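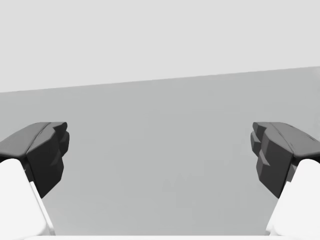
Brerar is a computer program that lets you drive a robot hand without owning a robot. It is sold by a company called Civside, and the ads say it will teach kids "real robotics in one weekend." That is a big promise, so let's check it. The hand in Brerar has two fingers. Each one has a white base and a dark gray pad on the end, and the insides of the pads are bumpy, with little steps and notches. Bumps can help a gripper hold on, the same way the tread on your sneaker helps you climb a wet slide. When the fingers are wide apart like this, with nothing between them, the hand is open.

## What do you do with it?

You get 17 lessons. In the first one you open and close the fingers with two keys. Later you tell the hand where to go by snapping blocks of code together. By lesson five you should be able to pick up a cube and put it down someplace else.

A program like this is called a **simulator**. It's a pretend world with rules, and the rules are numbers. One number says how heavy the cube is. Another says how slippery it is. The computer does the math over and over, very fast, and draws what ought to happen next.

## Is it real robotics?

Partly. Engineers do use simulators, and they have good reasons to. If you crash a pretend hand into a pretend table, you press a button and start again. Crash a real one and you may be shopping for a new finger.

But look at how tidy the pretend world is. The gray surface is smooth and plain all the way to its far edge, and past that there's only pale gray. Now think about your kitchen table. It has crumbs. It might wobble. The light changes when a cloud goes by, and a cat may walk through the middle of your experiment. Code that works on the clean gray surface can flop on the messy one. Engineers have a name for this problem – the **reality gap**.

Civside's box says there are 743 challenges. Read the small print and you find that 626 of them are the same few jobs with the cube in a new spot. Practice is fine, but moving a cube two inches to the left doesn't make a brand-new challenge.

## What about the other one?

Villalba, from a company called Vultthorpe, comes with a small plastic arm you build yourself. It has fewer lessons and it takes up half a desk. The arm also drops things a lot, and then you have to figure out why. That can be annoying. You do learn plenty about screws.

## Questions to ask before anybody pays

- Can I try the first lesson free?
- Does it work on the computer we already have?
- Can I change how heavy or slippery things are?
- What happens after the last lesson?

Brerar gets a yes on the first two. On the third, you can change the weight but not the slipperiness – a strange thing to leave out of a program about gripping.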